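Tivex repair shop opens its doors in the old bakery

14/07/2023

Anyone who has walked down Satti Lane in the last few weeks will have noticed that the brown paper has finally come off the windows of the old bakery, and that the smell of fresh paint has been drifting as far as the bus stop. The wait is over: Tivex, the little repair shop that Gerrit and Femke Baert have run from the back of their own house for longer than most of their customers can remember, has moved in and is open for business.

The couple had been looking for somewhere bigger for years, and they very nearly gave up. Two other places fell through, one of them on the morning they were meant to sign. Then the bakery came free, and Femke, who bought her birthday cakes there as a girl, decided that was that. "I told Gerrit he could look at the electrics and the drains and whatever else he liked," she said, laughing, "but I had already chosen where the kettle was going."

It was quite a job to get ready. The big oven had to come out through the side wall, brick by brick, and the floor underneath turned out to be in a sorry state. Builder Lieven Goossens did most of the heavy work and took 30 days over it, a good deal longer than he had promised, though he did save the lovely green tiles behind the counter, and the Baerts have forgiven him.

The shop will go on mending what it always has, from radios and sewing machines to desktop computers that only want a new part and a good clean. What is new is the long table by the window, where customers can sit and learn to do the simpler jobs for themselves. Bethel Belay, who joined the business in July after finishing her training, will look after those sessions, and 54 people have already put their names down. She is hoping that some of them will bring the things they have been meaning to see to for ages (a toaster at the bottom of a cupboard is as welcome as anything else, she says).

Prices stay as they were at the old address, and looking a thing over to see what is wrong with it is still free. The next door neighbour, Maarten Desmet of the Brindanix bicycle shop, has cleared a corner of his yard so that people with heavy machines can pull in and unload without blocking the lane. He has asked only that they shut the gate afterwards, on account of the dog.

The first 100 customers through the door will get a slice of cake with their receipt, baked to a recipe the former owners left pinned up in the pantry. Femke has been practising it all week.
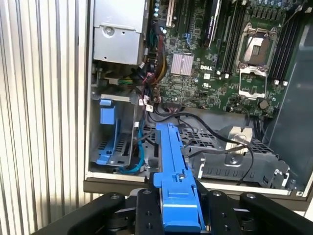 Also in the news

Jirura footpath to stay closed until the end of the month
Satti Lane residents ask for a second litter bin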